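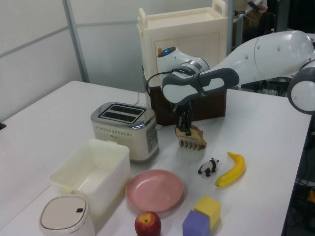
Tabletop props, July, 2:30 pm

Cleared last week's pile and laid the table out again as a breakfast corner. Toaster left of center, cord run to the back of the table. Pink plate in front. The cream cabinet with the handle goes up on the dark wooden box behind the toaster, otherwise its door is hidden completely.

Toast: the prongs on the lower edge are a nuisance to keep straight. They sit fine in a slot if the slice goes down level. Tilt it and one side catches on the metal rim. Amparo Urquijo wants to try trimming them by 2 mm. I'd leave this slice alone and trim a spare.

The toaster itself stays unplugged at the wall. It slides on the white top when the lever is pushed, so two dots of putty under the feet. Checked the lever 43 times this morning, no sticking.

Open bin, lower left: keep it empty at the start. Food goes in there only at the end of the day, then the bin goes on the Pisden shelf with the label facing out. Small lidded container stays in front of it.

Inventory sheet has the plate listed twice, once under Veva and once under Lekano. Crossed out the Lekano line.

To do:
- order more putty
- wipe crumbs of old paint out of the toy food drawer
- measure the box, the next one should be 90 mm lower
- ask Amparo where the second plate went

Left the layout as is at 5:15.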